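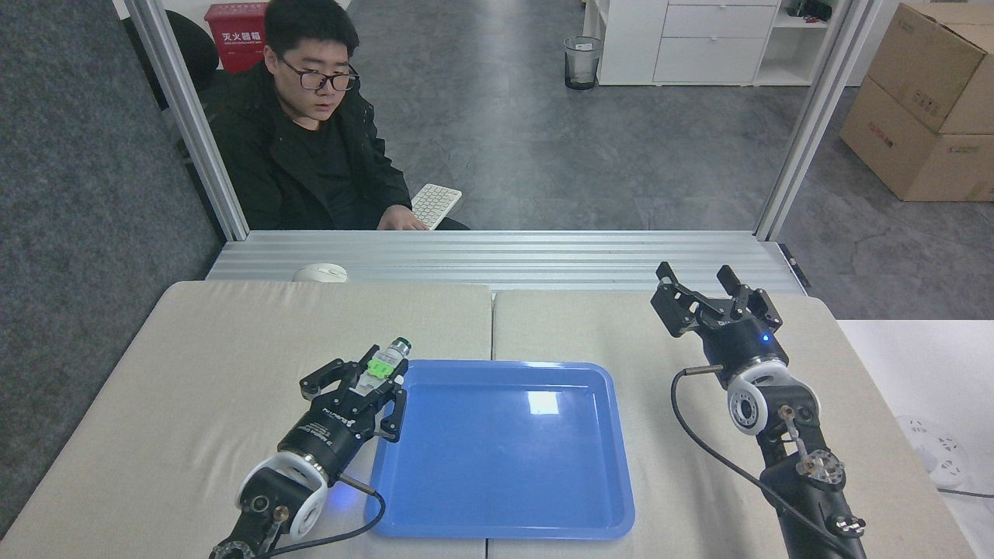 4.2 What slows a transcriber down

I went into this part of the study sure that bad handwriting would be the main problem. We had 330 letters from the Abu Hammour collection, written by people in a hurry, on thin paper, often with a second message squeezed sideways into the margin. If you'd asked me in October what would eat up our typing hours, I would have said the margins, and I'd have bet my lunch on it.

The margins were fine! People slowed down for them, turned the page, muttered a bit, and got them right. What hurt us was the ordinary middle of an ordinary letter, where the writing was clear and the typist had stopped worrying. Names were the worst. The village of Pendska came out with a "t" in the middle so often that I started to wonder whether the letter writers spelled it that way themselves (two of them did, and that's a whole other paper). Grimov and Dosik, the two family names that run through nearly everything, were typed correctly when they came at the start of a line and wrongly when they were split across two lines.

I think a lot of this comes down to where the eyes go. Our typists were mostly not touch typists, and neither am I. You read a phrase, you carry it in your head, you look down, you type it, you look back up and hunt for your place. Figure 3 gives the downward half of that trip, with the head bent, one hand on the keyboard and the keyboard sitting at an angle. Every one of those trips is a chance to land on the wrong line, and in a letter where three sentences in a row begin with "Mother says," landing on the wrong line is very easy.

Figure 3. Looking down, with the right hand on an angled keyboard.

So I went back over the skipped lines, which I had first lumped in with plain typos. Samira Akl, who built our coding sheet, had been telling me to split them for weeks, and she was right. A typo leaves something on the page that looks odd, so the second reader catches it. A skipped line leaves nothing. The sentence before it and the sentence after it usually sit together well enough, and both readers sail past. In the 20 letters we pulled for a full recheck, we found 6 skipped lines, and the second reader had missed all of them — me included, on two letters that I remember feeling pretty good about.

After that we changed the routine. Each typist put a strip of card under the line being copied and moved it down only once the line was finished. It's an old trick, and a couple of people found it fussy. I did too for the first hour. We also asked typists to break their lines where the letter writer did, which makes for an ugly transcript but lets the second reader check line ends against line ends without reading for sense. The line breaks came out later with a simple find and replace, except in the poems, which we left alone.

I can't give a clean before-and-after comparison here. The card strips and the line breaks came in during the same week, and by then everyone had also gotten used to the handwriting, so I don't know how to share out the credit. I'd love to see someone run the two changes separately. We stopped with 319 letters fully transcribed and checked. The remaining letters are too water stained to read without better scans, and they are listed by shelf number in the appendix along with whatever we could make out of the addresses.

The split names are taken up again in Section 4.3, where they turn out to matter for the family index.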